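Vestton Household Services Office
12/08/2025

1/ The Vestton Household Services Office has completed its revision of the worktop guidance used in the shared kitchens and activity rooms at Billetthorpe. The main points are set out in this thread. The full text is available at the front desk and will be mailed to residents on request.

2/ The guidance was last revised in June. Since then we have received 31 written comments, most of them about boards: which ones may be left out, where they are kept, and how they should be cleaned between bookings. We thank everyone who wrote in.

3/ The revision applies to all rooms with a fixed or freestanding table, including the Kavanagh Room. It does not apply to private apartments, where residents may arrange their surfaces as they wish.

4/ Boards. Each room is issued 2 boards at the start of a booking. One is for food preparation and the other is for craft, repair and general table work. The boards are not interchangeable – please do not cut food on a board that has been used for glue, paint or sanding.

5/ Boards should be laid flat, with the full underside resting on the table. A board that hangs over the edge can tip when weight is placed on one side, and we have replaced several damaged this way.

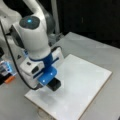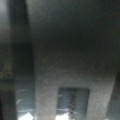 6/ The most frequent question concerned board color and whether a pale board is suitable for detailed work. Our advice is to match the board to the task and to the light in the room. On a square white board set on a light gray tabletop, as in the first picture, a shadow falls softly and grayish across part of the surface, and small pale items such as buttons or washers may be harder to find there. Users doing fine work may ask the desk for a darker board at no charge.

7/ Cleaning. Wipe the board with a damp cloth and a small amount of dish soap, rinse the cloth, and wipe again. Dry both sides before storage. Scouring pads and bleach are not permitted on any board or table. Food preparation boards are also washed by our staff at the end of each day.

8/ Tabletops. Please use a mat under hot dishes. Tape may be used to hold paper in place, provided it is removed the same day. Marks that do not lift with soap and water should be reported and left alone. Residue removers bought from outside have dulled the finish on two tables already.

9/ Storage. Boards are stored upright in the rack by the door, food preparation boards on the left. Stacking them flat traps moisture, and the office will no longer accept stacked boards at the close of a booking.

10/ Charges. The replacement charge for a lost or badly scored board remains $75. Ordinary wear is not charged. Where there is a disagreement, the matter is referred to Daithí Breathnach, Facilities Manager, who replies in writing.

11/ Supply. Replacement boards are provided under our existing agreement with Trosovance. The current order is for up to 378 boards, to be delivered in stages. Rooms with the oldest boards will be served first, and the delivery schedule will be posted on the notice board at Billetthorpe.

12/ Several comments asked for a larger board for pastry work. This was considered and has been deferred, as the present racks cannot hold one. We will look at it again when the racks are replaced.

13/ Comments on the revised guidance may be left at the front desk or sent by mail to the Household Services Office. Please include the name of the room and the time of your booking.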